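Clearing the Worktable: Notes on Small Parts Storage

21/06/2026

The worktable in the back room was cleared this month for the first time in March's wake, when the last of the shelving arrived from Menon. Readers of this blog will recall that the surface had served for more than 2 years as a general place of deposit.

The following arrangements have been adopted. Small components are kept in clear plastic boxes with transparent lids, purchased from Clikum, so that the contents may be checked without opening them. Round containers are reserved for scraps and offcuts and are emptied when full. Tape is returned to the table's edge after use. It was formerly hung on a hook, which proved too weak and has been removed.

The wood itself was considered at length. A replacement top from Lorkden was priced at 2140, delivery excluded, and was declined. The existing top has a pleasant grain and a number of dark specks that sanding did not lift. It received 35 minutes of light sanding and a coat of Grandama oil, and no further treatment is planned.

Certain items remain without an assigned place, chiefly single pieces in bright colors that belong to sets no longer complete. These will stay on the table until the matching parts are found or the autumn sorting begins. Labels for the lids have been ordered in the smaller size, and the drawer beneath the window will be dealt with next.

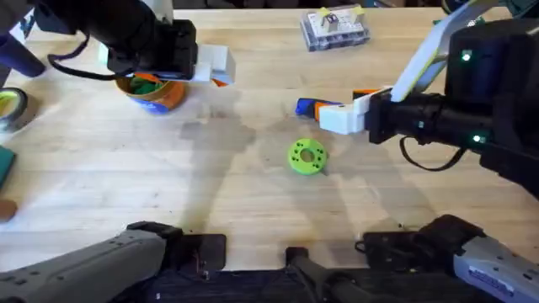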